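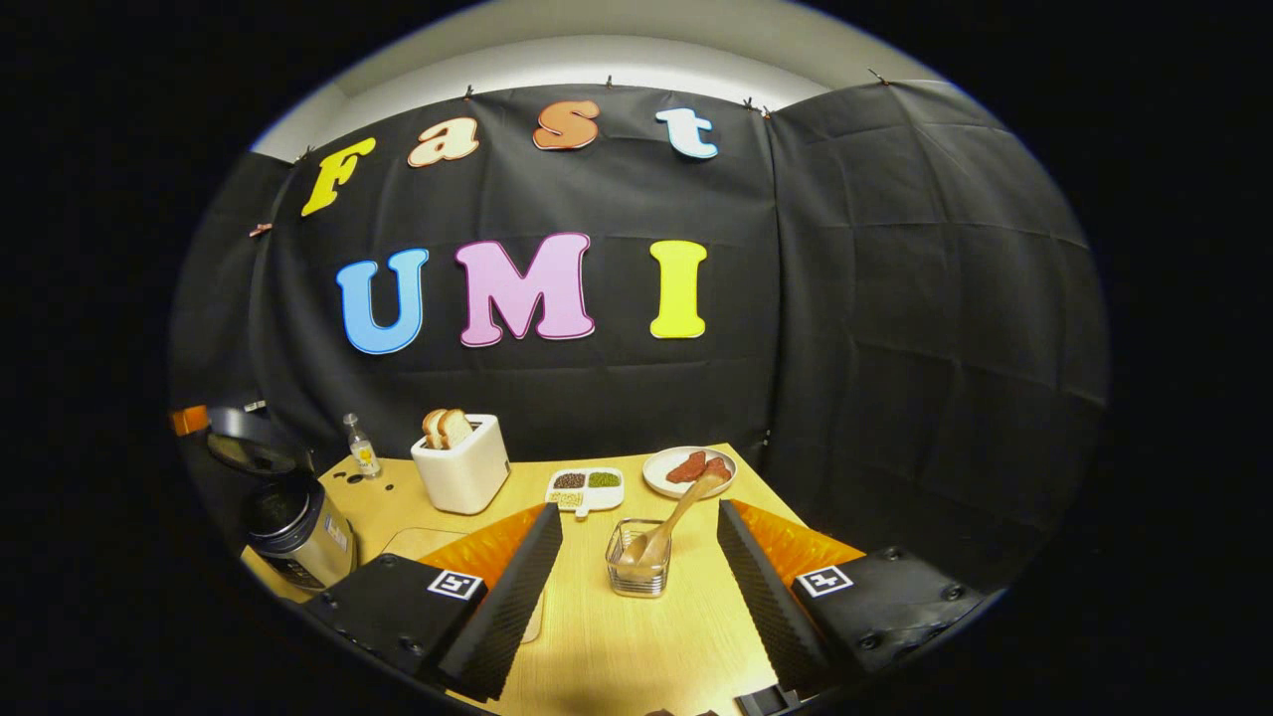 Re: [samthorpe-growers] Seed potatoes, the shared order, and the water meter

Hi all - typing this on a break so forgive the state of it. Answering Solange's points in order, more or less, then a couple of mine at the end.

Solange Robichaud wrote:
> Hello everyone,
>
> Before we put in the spring order I'd like to settle three things.
>
> First, which potatoes. Last year we ordered Bekari for the whole
> site and a good few of you told me afterward you'd have liked
> something else. I can split the order but the supplier wants full
> sacks, so it can't be one of everything.
>
> Second, the water bill. The meter read 2,506 at the end of
> September, and that's a good deal higher than I expected after
> such a wet end to the summer. Does anyone know of a leak? I
> walked the main line as far as the pear trees and found nothing.
>
> Third, the compost bays. They're all full and everybody's adding
> to whichever one is nearest. I would like us to close one and let
> it finish. Objections?
>
> Solange

OK. Potatoes.

I'm for splitting it. Bekari did fine on the top plots, heavy crop, but down by the ditch where I am half of them had slug holes right through and the rest went to mush in the pan. Fine baked. Useless boiled. I grew one row of Plulau from a friend's leftovers, same bed, same week, same everything, and barely a hole in them. Smaller potato, thin skin, doesn't keep much past Christmas. But you could actualy eat them.

So my vote - 4 sacks Bekari, 2 of Plulau, and people on the low side get first pick of the Plulau. If that's too many sacks say so, I'm going off what we had last time and we had some left over going green in the shed. Which reminds me, those are still there. Please don't plant them. Please don't eat them either.

Someone asked me at the gate about Entili. Never grown it. Anyone? The catalog makes it sound like it walks to the kitchen on its own. I'd want to hear from a person with dirt on their boots before we buy a sack.

Chitting - last year the trays sat too warm and we got those long white shoots that snap if you look at them. Cool and bright, eyes up, egg cartons are fine. I've got a north window and can take a few trays. Need somebody else for the rest. No heaters please!

Water. I don't think it's the main line. The tap by the old greenhouse, the one with the brass head, doesn't shut off unless you turn it past where it feels like it's shut. I've found it dribbling more times than I can remember, into that patch where the mint is. Look at the mint. It's up to my waist. That isn't rain.

New washer would probaby do it. I have a bag of washers but no idea what size, and I can't turn the supply off because the stopcock is under the big slab and my back isn't up to the slab. If two people with better backs could lift it some morning I'll bring the wrench and the washers and we'll see. Ten minutes, or else a whole afternoon, you know how taps are.

Also could we read the meter more than twice a year. If it's written on the shed door every month we'd see a jump right away. There's a pencil on a string there already, or there was.

And hoses. Not naming anyone. If you leave one running in a trench to "soak it in" and go home for lunch, that's the bill right there.

Compost. Agree, close one. I'd close the left hand one, it's the furthest along, I stuck a fork in and the bottom third is nearly done, dark, smells like woods. The top is all squash vines and cardboard that hasn't started. We'd need to pull the top off and move it over to the next bay, then cover what's left. Old carpet is NOT a good idea, had to pick blue fibers out of my onion bed for a year. Tarp and bricks.

Can we also say no more bindweed in there. Roots survive it. I've watched it come up through the slats looking very well fed. Drown it in a bucket with a lid on for a couple months, then it can go in.

Right, my own things.

- The long path. It's sliding again by the steps, the edging board has come away from its pegs. Wood chips would help but there's no point until the board's fixed. I have pegs.

- Garlic. I have 6 heads left over from planting, hardneck, big cloves. Free to whoever gets to them first, in the blue bucket inside the shed door. Get them in before the ground goes hard, pointy end up, deeper than you think. Mine got lifted by blackbirds so now I put twigs over the row.

- Whoever borrowed the long handled loppers, no questions, just put them back. The elder is over the fence and the neighbor has been very nice about it so far.

- Leaves. The pile by the gate is for everyone. Take them! I can't use that many and they blow into the lane.

Solange, when do you need a final number on the sacks? If it's soon I'll go round and ask the people who don't read email. There's a few.

Break's over. Will look at this again tonight after 8.

P.S. forgot - the shed padlock sticks in the damp. Push it up, then turn. Don't force it, the key's already bent.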